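2020-01-20

Baskets, second look

Got the Rallent baskets out again to settle which ones go on the shelves and which go back. These are the synthetic rattan ones, caramel brown, order line 701. There are two lengths on the packing slip, 300 and 400 mm, and I only went over the 300s today. The long ones are still in their carton under the window.

Checked in this order: rim, corners, walls, base. The rim is a thick braid and it feels firm all the way round. Pressed it with a thumb every few inches and found no soft spots. The corners were what I was worried about after the Ikholm lot, where the strands had spread at the fold and you could get a fingertip through. On these the weave changes direction at the corner without opening up. There are narrow slits between the rows on the walls and light comes through them, but that is how the pattern is made. Small screws will stay in. Pins probably won't, so pins stay in the tins.

Rows bow a little on the wall panels. Put a straightedge across two of them and decided to leave it alone, it makes no difference to how they sit on a shelf.

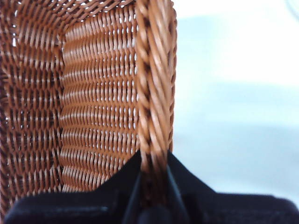 Etenesh Gebreyes wants the slits taken more seriously than that. Her note on the draft of this page says that cable ties poke through any open weave and catch on the basket next door, and that she would line every one with felt before it goes near the shelves. She also asks that we stop lifting full baskets by one side of the rim.

Fair on both. I have the end of the gray felt roll from the Foteo drawers and will cut liners for the cable tie baskets first. If the felt runs out I'll use card for the rest and write that on the label. Lifting by one side: agreed, two hands when full. Added to the sheet by the door.

Cleaning. Dust sits down in the grooves between the strands and a cloth only gets the tops. A dry paintbrush works, then the vacuum on low. Tried a damp sponge on one wall and it left lint everywhere, so no sponge.
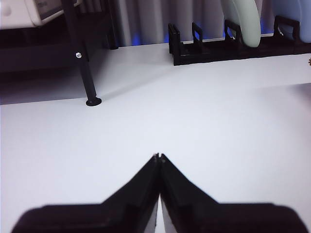 Labels next. The Pangaribuan tags have a wire loop that goes straight through the weave under the rim, so no glue needed. Twist the ends to the outside or they scratch your knuckles. I wrote 8 tags and then ran out of marker.

Still to do:
Cut felt for the cable tie baskets.
Open the carton of 400s and check the corners the same way.
Ask Rallent if line 701 comes with a lid.
New marker, fine tip, black.
Ikholm lot to be returned, slip is in the front pocket of this book.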